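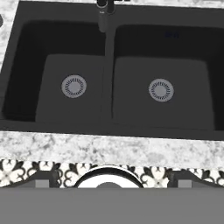
Ekness wrote back that the draft rule is fine as it stands, that a simulated sink is a sink, and that if the policy clears the bar in sim we should let it near the real one. I have read the message twice and I still don't agree, so I am putting my reasons down before the call at 4.

January, bench notes, wet-area tasks.

The rule in question is 2.3 in the Erden draft: "A manipulation policy may be released to hardware once it meets the success threshold in an approved simulated environment." Threshold is 26 clean runs in a row. Approved by whom, it doesn't say. I asked Vato and got "approved by the project", so we approve our own kitchens. Fine for a demo, thin for anything we call a standard.

What bothers me about the double sink. Both bowls are near black, with a flat floor and a pale strainer in the middle of each. The start state is an empty sink and no water. A policy can learn "go to the silver disc" and look very clever. I would like to know what it does when there is a plate over the strainer, or suds, or when somebody fits a different drain. The draft treats all of that as "visual variation, recommended". Recommended means it gets skipped in the last week, every time, by me included.

Then contact. The divider between the bowls is narrow and it is exactly what a gripper will clip when it moves something across. In our sim a clip costs nothing unless the object is dropped. On the real bench it costs a fingertip pad and maybe a chip in the sink. So "clean run" has to mean no unplanned contact above a set force, and the force has to be written down before the runs, by a person who isn't going to be running them. Ghoneim wants this left to each site. I think that is how you get 2 sites reporting the same number and meaning different things by it.

Checked the logs for the last batch. Over 66 runs kept, none of them with the reason for discarding the others. I don't think anyone is cheating. I think people restart when the arm starts in a silly pose and don't feel that it counts. It counts. If we allow restarts, write the allowed reasons in the header and log every one.

My wording for 2.3, to be argued over:

Sim results may be used to reject a policy. They may not be used alone to release one.

Release to hardware means first runs at reduced speed, a person at the stop button, dry sink, soft objects only. Water comes later and needs its own sign-off.

Every run is logged, including the ones stopped by hand. Start pose and scene version go in the log. A change to the scene (drain, basin color, camera position) is a new version and the count goes back to zero.

That last one will be unpopular. I changed the camera position myself before the holidays and kept the old count, so I am not in a strong position to lecture.

Open questions, mine:

Does the black sink even matter? Dark matte walls could be hard on the depth sensor on the real arm, and the simulated depth has no trouble with them at all. If that is true the sim is easier than the bench in the one place we said it was "conservative". Need a test with the real sensor over a dark basin before I say this out loud.

Who holds the scene files? At the moment Vato has one copy and we have another and I can't swear they match.

Is 26 from anywhere? I looked through the old Erden notes and it just appears on page one with no argument behind it. If it came from a failure rate we ought to be able to write the rate next to it.

To do: send the wording to Ekness before the call, ask Ghoneim for their force limit, compare scene files. Leave 2.4 alone for now - it has the same hole in it but one fight at a time.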